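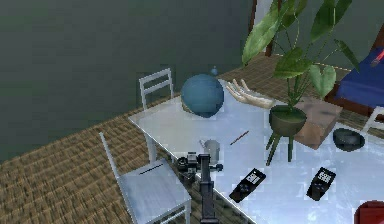
Open day at Plustura, October edition, posting as I go so excuse the thumbs. First stop is the simulation room and I'm already behind the group. They run every pick job on a made-up table before the real arm gets near it. Today's job is the gray cup. Arm's right up in front of it, and there's a plant, a big blue ball and two remotes on the same table so it's not exactly an easy kitchen. I'd have knocked the plant over by now.

2/ Guy running the demo is Tharun Arumugam. Talks fast, I type slow. His line was "a tidy table teaches you nothing" and then he moved on before I could ask what he meant. I think he means the clutter is on purpose. Somebody up front asked if it's a video game. He said pretty much, yes, with worse graphics.

3/ The numbers, for people who like those - 400 runs of one task overnight, and in the morning someone goes through just the bad ones. Asked how many bad ones. He said depends on the week. Asked about THIS week. Laughter, no number.

4/ Best question so far came from a kid, maybe 10. "What if the cup has juice in it." Long pause. They don't do liquids in the simulator yet. Kid not impressed. Me neither tbh, my whole life is cups with juice in them

5/ Coffee. Lines for coffee. Someone from Pallex in the line ahead of me, they do warehouse stuff and want to know if any of this works on boxes. Told them I'm just a person with a phone.

6/ OK back in. Han-gyeol Min has taken over and she's on to rooms now. Same fake house, you just look somewhere else in it. She says people only ever want to see the table, but half her work is the rest of the place - walls, floor, stuff left lying around. If the arm ever gets wheels it has to know what a floor looks like.
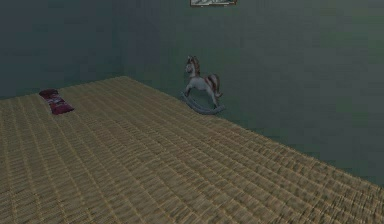 7/ She spent a good while on floors. Texture matters way more than I'd have guessed. A busy pattern up close and the same pattern far away look like two diffrent things to the software, so they swap floors in and out and run the job again. Wood, tile, carpet, whatever. Asked if the software gets a vote. No.

8/ Also asked who furnishes the house. She does, mostly! Pulls furniture and toys from a shared library and drops them in where she thinks a real family would. Said she once spent an entire afternoon on one bookshelf and then the job got canceled.

9/ Real arm time. Behind a yellow line, which we've been told about 3 separate times. Much smaller than I pictured. Slower too. It picks up a mug, thinks, puts the mug down. Whole room claps. Then it does it again and we clap less.

10/ Third try it missed. Closed on air, backed off, came in again from the side and got it. I liked that one the best. Tharun wrote something on his hand. His actual hand.

11/ For the ones asking in replies: no you can't drive it. They had a joystick out at the Tironex open day last spring and I guess that ended badly, becuase when I brought it up both of them just shook their heads.

12/ Yes it's free. Yes there's parking, behind the building, the lot in front is staff. Groups are capped at 18 and mine was full, so sign up at the desk as soon as you walk in. Last one goes at 4 pm.

13/ Things I'd fix. Screen in the sim room is too small, if you're in the back row you're watching someone's hat. And please put names on the doors, I walked in on a meeting. They were nice about it.

14/ Overheard on the way out - "so when does it do the dishes". Fair. Han-gyeol heard it too and said ask her after the juice thing.

15/ That's me done, on the bus, battery nearly gone. Will put up the mug miss tonight if the clip came out. If not you'll have to take my word for it

Recent posts
Walked around the Baláž workshop, so many belts
Does anyone need a robot mower? a thread
Tironex open day, quick notes
What I asked the Pallex booth and what they said
Bus rant, part two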